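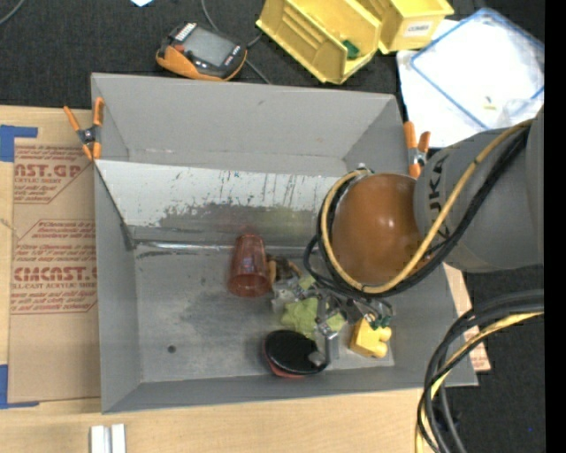

Figure 4. Gray metal bin with flared walls on a wooden tabletop. Scratches and darker wear are visible on the sloped inner panel.

5. Surface wear and the sound of sheet metal containers

One of the real pleasures of this study was finding out how much people can tell about a metal container without looking at it. In the listening sessions described in Section 3, our 40 participants heard short recordings of dried beans, wood blocks and steel washers being dropped into bins of different ages, and were asked only whether the bin sounded new or used. We expected close to chance performance. What we got was a strong and very consistent preference, and the rest of this section tries to work out what the listeners were picking up on.

Wear on bare sheet metal is rarely even. On sloped surfaces like the one in Figure 4, the upper part can stay pale and carry separate dark scratches, while the lower part has a darker and more reflective finish. We treat these as two kinds of surface. The first, which we call scored, has narrow marks with untouched metal between them. The second, which we call polished, has lost most of its original texture. Flat floors are harder to sort, and we simply recorded them as scuffed.

The polished areas matter most for sliding sounds. When a washer travels down a scored panel it chatters, giving a rough hiss with plenty of energy at the high end. On a polished panel the same washer makes a thinner, smoother sound and reaches the floor sooner. Listeners from the Miritz group were wonderfully good at describing this difference in their own words ("dry" and "slick" came up again and again), even though none of them had been told that sliding was part of the test.

Impact sounds told another story. We had assumed that dents would shift the ringing tone of a wall, and they did, but the shift was small next to the effect of loose seams. In the Deladach set, which held the oldest bins in the study, a seam that had opened even slightly added a short buzz after each impact. Once we filtered out that buzz, listeners could no longer separate old bins from new ones by impact alone. This is an exciting result for us, as it suggests that a cheap contact microphone could flag a failing seam long before it shows.

Across all 1275 trials, the bean recordings gave the clearest answers and the wood blocks the weakest. Beans both strike and slide, so a single pour offers the ear many small samples of the same surface. We tried to copy this effect with washers by releasing 5 at once, and accuracy rose, though it never caught up with the beans. Horobets bins were the exception - their rolled rims rang so loudly that they masked nearly everything else, and we report them separately in the appendix.

Two cautions apply. The Furnness recordings were made in October, in a smaller room with a harder floor, and the added echo may have helped some listeners. We also had no record of what the used bins had carried before they came to us, so our wear grades rest on the surfaces alone. A follow-up with bins worn under known loads is being planned, and the recordings and listener responses have been open to anyone who wants to try their own ears on them since September 2020.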